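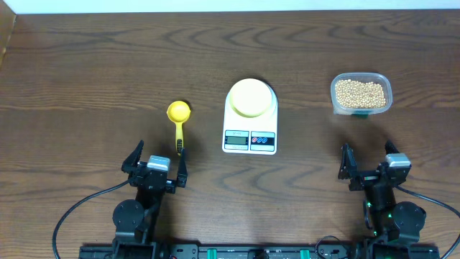

Abb. 1: Löffel, Waage, Sojabohnen. Großer Tisch, November.

Werkstattbuch Traltau, Eintrag zum Abwiegen

Vormittags, Kaffee noch zu heiß. Thema weiterhin: Wie bekommt man Bohnen portionsweise aus einer Dose auf eine Waage, ohne dass man hinterher auf Knien unter dem Tisch liegt. Klingt nach einer Aufgabe für Vierjährige. Ich empfehle jedem, der das denkt, einen Vormittag mit Sojabohnen.

Material: der gelbe Messlöffel mit dem langen Stiel, die weiße Küchenwaage mit dem runden hellgelben Teller, die durchsichtige Dose, Bohnen fast bis zum Rand. Der Füllstand ist mein Werk und war keine gute Idee. Wer in eine derart volle Dose sticht, schiebt auf der Gegenseite Bohnen über die Kante. Beim nächsten Mal zwei Fingerbreit Luft lassen. (Steht so ähnlich schon weiter vorne im Buch, in meiner Handschrift.)

Sollwert pro Portion: 55 g. Die Zahl stammt aus dem Rezeptblatt Dronach, auf dem auch steht, die Bohnen seien »zügig« abzumessen. Wer das geschrieben hat, besaß vermutlich einen Trichter.

Durchgang 1: Löffel gehäuft. Sieht großzügig aus, verliert auf dem Weg nach links zur Waage aber einen Teil der Ladung. Bohnen sind rund, das hätte man wissen können.

Durchgang 2: Löffel am Dosenrand abgestrichen. Deutlich ruhiger. Dafür jetzt mehrere Gänge pro Portion, und der letzte besteht darin, einzelne Bohnen nachzulegen wie ein Apotheker mit schlechtem Gewissen.

Durchgang 3: wie 2, aber Löffel tief über dem Teller gekippt. Das ist die Lösung, jedenfalls für heute. Aus der Höhe gekippt springen die Bohnen, knapp über dem Teller bleiben sie liegen. Der Teller ist flach, der Rand hält nur auf, was ohnehin nicht weg wollte.

Zur Waage: schaltet sich ab, wenn man zu lange über die nächste Bohne nachdenkt. Danach beginnt sie wieder bei null, mit den Bohnen auf dem Teller, und tut so, als wäre nichts gewesen. Zweimal passiert, beide Male neu angefangen. Also: Zwischenstand immer sofort aufschreiben. Ximeng Long schlägt vor, gleich auf 100 g zu gehen, weil dann eine Bohne mehr oder weniger nicht so ins Gewicht fällt. Rechnerisch richtig, ich bleibe aus Trotz bei 55.

Zum Tisch: Die Maserung ist sehr schön und sehr unpraktisch. Auf den dunklen Bändern sieht man eine helle Bohne sofort, auf dem warmen Braun dazwischen muss man schon schräg gegen das Licht schauen. Ein dunkles Tablett wäre gut. Das Riquelme-Tablett soll noch in Plornville stehen — dort steht es seit dem Sommer, und es geht ihm sicher prächtig.

Nachmittags, Bestand: Dose samt Inhalt nach dem letzten Durchgang 629 g. Unter dem Tisch eingesammelt: 11 Bohnen. Gehen nicht zurück in die Dose, sondern ins Glas auf der Fensterbank. Ximeng behauptet, die würden keimen, wenn man sie über Nacht einweicht. Kann gern jemand anders protokollieren.

Offen:
Dose nur noch zu drei Vierteln füllen
Batterie der Waage prüfen, Ersatz bestellen
Tablett aus Plornville holen (wer fährt?)
Durchgang 3 mit Linsen wiederholen, Besen vorher bereitstellen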